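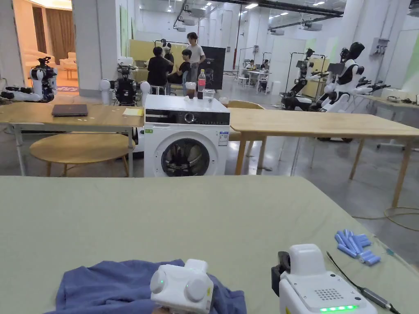

Chapter 4
Teaching by Hand: Your First Set of Demonstrations

The first time I ran this unit at Treltinby, I thought my students would spend the term writing code. They spent most of it folding cloth. By July we had 900 recordings of people folding, bunching, lifting and dropping bits of fabric, and I'd learned more about tea towels than I ever wanted to know (they're harder than socks, if you're wondering, and fitted sheets should be left to the brave).

This chapter is where your team project starts. In Chapters 2 and 3 you told a machine what to do by giving it positions: go here, close, go there, open. That works nicely for a wooden block. Try it with a pair of jeans and you'll be at it until graduation. Cloth never lands the same way twice, so a list of positions that was right this morning is wrong by lunch. What we'll do instead is show the job being done, lots of times, and let the software look for the pattern.

What you'll be able to do by the end of the chapter

Plan a household task so that it can be shown in short pieces.
Record a clean demonstration with a pair of hand-held grippers.
Look at your own recordings and decide which ones to throw out.
Explain to someone at home why a robot finds laundry so difficult.

4.1 Pick a small job

Every team wants to do the whole wash. I understand, I really do! But "do the laundry" is a dozen jobs wearing one coat. You've got to find the clothes, sort them, open the door, load the drum, shut the door, choose a setting, and then face the whole thing again in reverse with everything tangled together.

So pick one piece. The team from Sinumville that I coached for the Becerra Challenge chose "pick up one cloth from a table and put it in the machine", and even that got trimmed. Their final version started with the cloth already on the table and the door already open. They were a bit embarrassed about it at first – it sounded like so little. Then they tried it, and the embarrassment went away pretty quickly.

A good small job has a start you can set up again in under a minute, and an end that any two people on your team would agree on. "The cloth is tidy" is no good. Two people will argue about tidy all afternoon. "The whole cloth is past the rim of the door" is much better, and you can check it by looking.

4.2 Set up your bench

Choose a table cover in a plain colour, and make sure it isn't the same colour as whatever you're picking up. I once lost a full day of recordings to a grey cloth on a grey bench. We could hardly find the thing ourselves when we played it back.

Charge your batteries the night before and keep the flat ones in a separate tub with a lid. I'm fussy about the lid. Run your cables off to one side where an elbow won't catch them, and tape down any that cross the floor. Drinks live well away from the bench, mine included.

Then write down how everything is arranged. Next week you'll swear you remember, and you won't.

4.3 How many is enough?

Students ask me this before anything else. The Orard team, who entered the year after Sinumville, finished with 3,553 recordings, but they had a big club and two full terms. You don't need that. For this chapter your team will make 20, and I want you to treat them as practice. You'll probably bin half, and that's fine by me.

If you carry on to the project in Chapter 9, we'll aim for 2,000 shared across the class. That number sounds awful until you notice that each one takes less time than tying your shoes.

What matters more right now is variety. If you bunch the cloth up the same way every time, the software learns that one bunch and gets stuck on anything else. Let a different teammate drop it each round. Turn it over. Start it near the edge of the table, then near the middle. Swap hands, if you can stand it.

Activity 4A: Slow hands

You'll need one partner, one cloth, a table and a pair of kitchen tongs for each hand. No electronics yet.

1. Drop the cloth on the table from shoulder height.
2. Using only the tongs, fold it in half while your partner watches and takes notes.
3. Have your partner read back what you did, step by step. Did you know you'd done all of that?
4. Do it again at half speed, without letting the tongs block your partner's view of the cloth.
5. Trade places and repeat.

Keep your partner's notes in your workbook. We'll use them in Section 4.4, when you pick up the real grippers and find out which of your habits came along with you.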